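Lornport Cell: Setup and Upkeep Gallery

Last updated April 1, 2019

The Lornport cell is a single arm on a table, with a drawer cabinet as its work piece. We build every layout in simulation first and move it to the floor only when the sim copy runs clean. This page collects our notes on how the cell is put together and what we check on it. The simulated cell is laid out in Zenthorpe, and the controller is Leka in both places, so a fault in one can usually be repeated in the other.

If you are setting up your own copy, start with the base. Everything else is measured from it.

Base and mounting

The base position is locked before any joint is moved. In the scene file the offset is written in millimeters from the table center. Older files used the table corner and will put the arm in the wrong place. Convert them before loading.

On the real cell, the base bolts are checked every January and after any collision stop. Mark the heads with paint pen so a turned bolt shows up on a walk-past.

Joints

Zero the joints in order from the base up. If the elbow is off, redo the shoulder first. Most of our elbow faults have been shoulder faults.

Speed is held to 25 percent for the first run after any change, sim or real. Leka keeps the old limit after a restart, so type it in again and read it back.

Gripper

Fingers are cycled 700 times before a new pair goes into service. We log the closing width at the start and the end. A pair that has drifted goes back in the bin for regrinding.

The sim fingers do not wear. Their contact settings do get changed by people trying things, and version 6 of the Flonduvero gripper file is the one to restore. Do not edit it in place.

Cabinet approach

The approach to the front is the part that takes the most tuning. The wrist has to turn in without the forearm coming too low over the table. Check the path at the farthest knob first, then work back.

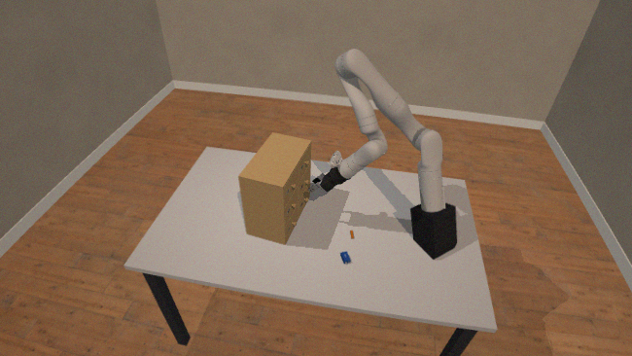

Simulated cell, gripper near the knobs on the far edge of the cabinet front.

Loose objects get their own collision entries. A missing entry will not stop the run from loading, so look for it in the object list.

After a change

Save the scene under a new number, run the short check, and write down what you changed. The last full check list had 81 lines. Skip the camera lines if only the base was moved.

Next gallery: cable routing and the control box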